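Packed lunch vs. buying at work – where did you all land?
Board: Everyday Money > Food and Groceries

tulin_u
OK so I finally added up what I spent on weekday lunches since September and I had to go lie down. 945 dollars. That's sandwiches, the soup place by my office, and (I'm ashamed) a whole lot of iced coffee. I'm not even a fancy eater! I get the same turkey thing from Arnari almost every day because it's on the way to the parking garage.

So I want to start packing. My problem is I've tried this before and I last nine days, tops. By the second Monday I'm staring at a container of rice I don't want and walking to Arnari anyway, so then I've paid for lunch twice. What do you all bring that you still like after a month?

Ursina R.
Sandwiches, but built at work. Bread in one bag, everything else in a little tub, put it together at noon. Soggy bread is what killed it for me every time I tried. I keep mustard and a butter knife in my desk drawer and my coworkers have stopped commenting.

Also, eat the boring thing Monday and save the good thing for Friday. I know that sounds like something your grandmother would say. Mine did say it.

guvenekinci
I'm going to disagree with the whole idea, sorry. I packed for two years and what I really did was eat at my desk for two years. Going out gets me 46 minutes away from my email (yes I timed it, I was mad at my boss that week). I'd pay for that even if the food was bad. And the Arnari turkey isn't bad, they just got stingy with the pickles.

tulin_u
The pickles! Thank you, I thought I was imagining it.

And I hear you on getting out, but I could walk with a packed lunch too, right? There's a bench by the Dağdelen building that gets sun until one or so.

guvenekinci
You could. Will you in January?

Orhun B.
Two cents from somebody who cooks for a family of five. Don't pack lunches, make extra dinner. I buy those foil containers with the crimped edges, a big sleeve of them, and when I'm dishing up dinner I fill two before anybody sits down. If you wait until after dinner there won't be anything left, at least not with teenagers in the house. Things that hold up: lentils, meatballs, baked pasta, any kind of stew. Things that don't: fish (please, for the sake of your office), fried anything, salad with the dressing already on it.

Ursina R.
Foil can't go in our microwave so I'd be tipping it onto a plate every day. I'd go glass.

Orhun B.
Glass weighs a ton and my kids leave it on the bus. We've lost 17 lids, I'm not kidding, my wife keeps the tally on the fridge. I'll tip it onto a plate and be happy.

dilek_a
Can we talk about drinks and snacks though? I bet a third of that 945 isn't even sandwiches. I did this same math last year and the soda and chips were what got me. I buy a case of whatever's on sale at Pover now and keep some at work – same with crackers. The rice cracker kind last forever and don't leave orange dust all over your keyboard.

guvenekinci
Now that I agree with. Vending machine prices are robbery. Still going out for the sandwich.

tulin_u
OK dilek you were right and I'm a little upset about it. I went back through my card statement and the coffee and drinks are way more than I thought. If I only fixed that part and kept Arnari twice a week I'd be fine. Maybe that's the plan? Pack three, buy two, bring my own drinks.

Ursina R.
Three and two is a good plan. I went all in at first and hated everyone.

dilek_a
Do it! And keep the snacks where you can see them. Mine used to live in a cupboard and I'd forget they existed, then go buy more. Everything's in open boxes and baskets now and it helps so much. Couple of pics: 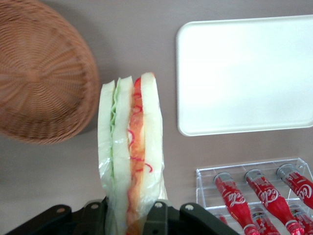
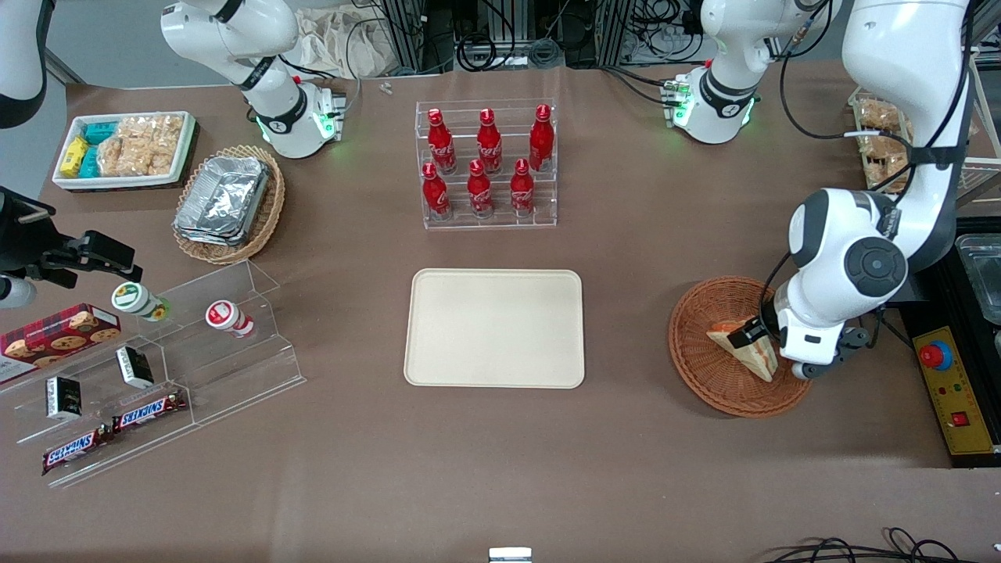

First one's the wrapped sandwich (a toy one), second one's the table with the Cokes, the rice crackers and the foil containers in the basket.

Orhun B.
Foil containers! I rest my case.

Ursina R.
You rest nothing. Glass.

tulin_u
You two are going to be at this until spring. Going to Pover after work to look at crackers, and I'll report back when I hit day ten.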